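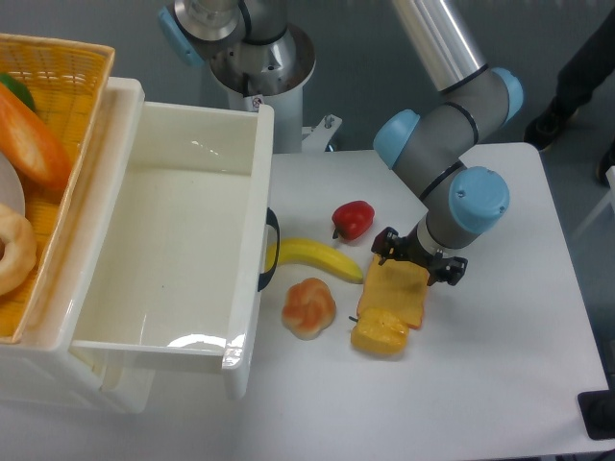
One in four households in Dolance was a person living alone at the 2000 count. Now it's 29 percent, and the woman who runs population estimates for Tridau County says the town still plans as if every front door has a family behind it. School seats, sewer hookups, parking, all of it. I asked what a single-person household even looks like from her desk and she went straight to food. A knotted roll, a banana, half a yellow pepper. "That's a grocery list for one. Nobody sells you half a pepper, so you've got the other half to deal with tomorrow." She has been at the county long enough to remember when the question didn't come up.

5 min read

We talked Friday, in her office, between two meetings she was already late for. Door open the whole time. She asked that her name stay out of it, the county has a policy, and she's not the one who's supposed to talk to papers. Fine by us.

First thing, I wanted to know if the number is good. Town council members have been throwing it around since August and at least one of them said out loud he doesn't believe it.

"It's good," she says. "It's an estimate, it has a margin, all of them do. But you could move it either way by as much as the margin allows and you'd still be up from 2000. The direction isn't in doubt. What's in doubt is who they are."

Who they are, then. She pulls up a chart and turns the monitor so I can see it. Two humps. One is people over 70, mostly women, mostly widowed, mostly in houses they've owned for decades on the east side. The other is people in their late twenties and thirties, renting, nearly all of them west of the river in the Kopecký blocks and the streets behind.

"People hear 'living alone' and they get one picture in their head. Usually the sad one. These are two groups that have almost nothing to do with each other. Different side of town, different income, different plans. One group isn't going anywhere and the other one might be gone by next lease."

And the middle? Divorced people, mostly, she says. Smaller than you'd guess. Lots of them double up with a brother or a parent, at least for the first year or two, and then they don't show as alone.

The Kopecký blocks are where the argument is. Used to be a furniture plant, then nothing, then apartments. The owner wants to put up another building and the zoning board wants to know how many kids it will send to the elementary school. There's a formula for that. The formula is old.

"It assumes a certain number of children per unit. It doesn't care if the unit is a studio. So you get a building full of studios and the formula hands you a classroom and a half of kids who don't exist." She laughs. "I've written that memo. More than one time."

Did anyone read it?

"Somebody filed it."

To get something better than the formula, the county paid for its own survey last year. Hosteo did the field work, a small outfit that mostly does tenant questionaires for landlords. It went to 500 addresses, picked at random, half on each side of the river. Paper form, with a web link on it. Then a door knock if the form didn't come back.

I asked how it went. Long pause.

"The east side answered. Of course they did. Older people fill out forms, they call you up to tell you they filled out the form. West side was hard. You knock at six, they're at work. You knock at eight, they don't open the door, and I wouldn't either." She says the crew went back on weekends and that helped some. The west side results got weighted up afterward and she is open about not loving that. "I'd take more real answers over more math. But there was no money for a third round."

One thing from the survey she didn't expect. They asked people living alone if they planned to still be living alone in 5 years. The older group mostly said yes. So did the younger group. She figured the younger ones would say no - partner, roommate, move back home, something.

"I had it wrong. I'd have bet lunch on it. A lot of them said yes and in the comment box they said why, and it wasn't what I'd call gloomy. Quiet. Their own kitchen. One wrote a whole paragraph about the thermostat."

She won't say if that's a change in what people want or just a change in what they'll admit to on a form. There's no earlier survey to set it against. The census asks who lives there, it doesn't ask if you like it.

What about rent? You'd think the price of a one-bedroom here would push people into sharing. She nods before I'm done asking. It does push some. But Dolance has something the bigger places don't, a pile of small old units over the storefronts downtown that never got fixed up and never got expensive. She calls them the shock absorber. If those get renovated, she thinks the 29 drops. Not because anybody decided they wanted company.

"Then somebody will write that loneliness is down in Dolance. And it'll be rent."

I asked about the word, loneliness, seeing as she brought it up. She doesn't like it anywhere near her tables. The survey had one question on it, put in at the request of the health department, and she'd have left it out. People who live with four others can be lonely. People alone can be at church, at work, at their sister's, every night of the week. Her job is heads and doors. She said it twice, heads and doors.

Then the water thing, which I hadn't known about. A single person uses more water per head than somebody in a family of four. Same with trash pickup, same with power. Household count goes up faster than population, and the pipes go by household. Dolance's population has been close to flat. The number of households hasn't. So you get council members looking at a flat line and asking why public works needs money.

"They're looking at the wrong line. I say it nicer then that in the meeting."

Somebody stuck their head in about the meeting. She held up a finger. Last question, I said. What would she change if the board gave her one thing.

I thought she'd say money for another survey. She said the formula. Just retire it. Count by bedrooms, which other counties already do, and which takes no new data, only a vote. The assessor has bedroom counts for every building in town. "It's sitting there. It's in a spreadsheet down the hall." She pointed, and it was in fact down the hall, a door with a paper sign.

And the east side? Everybody's fighting over the west side buildings but the bigger share of people alone are in those houses, three bedrooms, one person, stairs. She got more serious here. In ten or fifteen years most of those houses change hands and it could go a few ways. Families buy them and the school fills up after all. Or they get cut into units. Or they sit. She has a projection for each and she wouldn't give me any of them, they aren't final. Later this year maybe.

"The funny part is the kids the formula keeps predicting for the apartments could show up. Just across the river, in grandma's house. And we'll have put the classroom on the wrong side."

Does the board know that?

She was standing by then, looking for her badge. It was under the keyboard. "They'll get a memo," she said.

The zoning board takes up the Kopecký request at its next regular meeting, evening session, upstairs room. Public comment is first. Bring your own copy of the packet, they ran out last time.

Contact the newsroom | Copyright, all rights reserved | Back to top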